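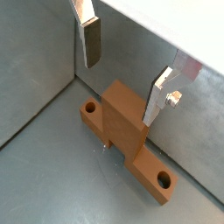 *Brown cross-shaped block in a gray bin*

# How do I set up loans for a small toy library?

Posted by Dela Agbeko, May 12, 2010

We are starting a toy library in the back room of the Lirnstead hall. People have given us puzzles, block sets, board games and ride-on toys. I have no idea how to keep track of it all. Do we need software? How long should a loan be? And what do you do when a set comes back with a piece missing?

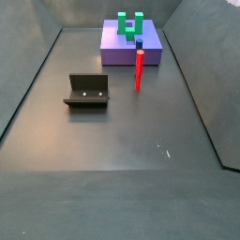
**Clirkinlow Community Help / Families and Play Team**

Our budget is 3000 for the first year and most of that is going on shelves and insurance, so cheap ideas please. We open in September.

### Nana Korletey replied

I ran one in Surico for six years. You don't need software. Get a card file and give every set a number. Write the number on the bag and on the card, and on the pieces too if they are big enough to take it. The card says what is in the set and what was already missing when you got it.

Three weeks is a good loan. Two is too short for families who come in by bus, and after a month things get lost under beds.

For missing pieces, wait before you charge anyone. Most turn up. We kept a jar at the desk for strays and checked it every time a set came back. If a puzzle is still short at the end of the season, write it on the bag and keep lending it — small children don't mind much. Board games are different. A game with no dice just comes straight back.

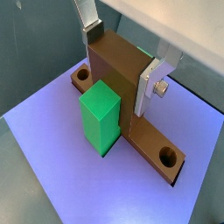

*Brown T-shaped piece, standing on its base*

Take a deposit on ride-on toys only. We tried it on everything and lost members.

### Mawuli Yakubu replied

just use a spreadsheet, takes an evening to set up

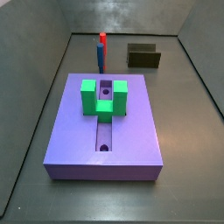
### Edem Ackah replied

I agree with Nana on the cards, but photograph each set before it goes out the first time and tape a print inside the lid. Parents pack up from a picture much faster than from a list.

Also check your insurance covers toys off the premises. Ours at Tetteh did not, and we had to change the policy after we had signed up 37 families. Ask for that in writing.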